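This repository holds the Flerkham ballot text collection: 532 short texts about local elections and referendums in the Flerkham district, with labels for topic and type of source. We prepared it for people who study how local campaigns are written about, and for small classification experiments.

## What is inside

- `texts.csv` – one row for each text, with an id, the month, the source type and the body
- `labels.csv` – topic labels, joined to the texts by id
- `splits/` – lists of ids for training and testing
- `notes/` – our labeling guide and the list of changes

The source type is one of `leaflet`, `council_notice`, `newsletter` or `letter`. Letters are the most difficult group. Many of them speak of two or three matters at once, and in this version we allow only one main topic per text.

## Where the texts come from

The texts were collected in three towns: Flerkham, Grikmont and Patavside. Leaflets were typed by hand from paper. Council notices were copied from the public notice pages of each town, and we kept the original line breaks where it was possible.

Grikmont has the most texts, as it voted on the bus contract and on the ward borders in the same year. Patavside is weakly covered before December. If you compare the towns, please take this into account.

## Labels

Topics are `housing`, `transport`, `taxes`, `ward_borders`, `schools`, `voting_rules` and `other`. Each text was read by two persons. When they did not agree, a third person decided, and the column `disputed` is set to 1.

We did not label the texts as left or right. In these towns many candidates stand without a party, and we could not find a rule that works for all of them.

## Splits

The test list has 100 ids and the development list has 60. All other texts are for training. Leaflets from one campaign are always in the same list, so that a model does not meet nearly the same sentences in training and in testing.

## Loading

The files are UTF-8, with a comma as separator. With the Frota loader:

```
frota load texts.csv --join labels.csv --key id
```

Any other CSV reader is also fine. Please note that the body column contains line breaks inside quotes.

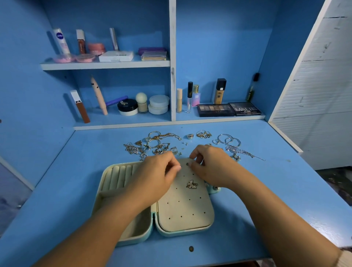 *Sorting earrings and other small pieces into a mint-green jewelry box.*

## Known problems

- Texts shorter than 20 words were removed, so very short slogans are missing.
- Some council notices repeat the same legal paragraph. We left it in.
- `voting_rules` and `ward_borders` are easy to confuse, also for human readers.
- Street names are kept, but names of private letter writers are replaced with `[NAME]`. If you find one that we missed, open an issue and give only the id – please do not copy the name.

## Changes

**1.1** – corrected the month in the Patavside newsletters, added `disputed`

**1.0** – first version, Flerkham and Grikmont leaflets checked again against paper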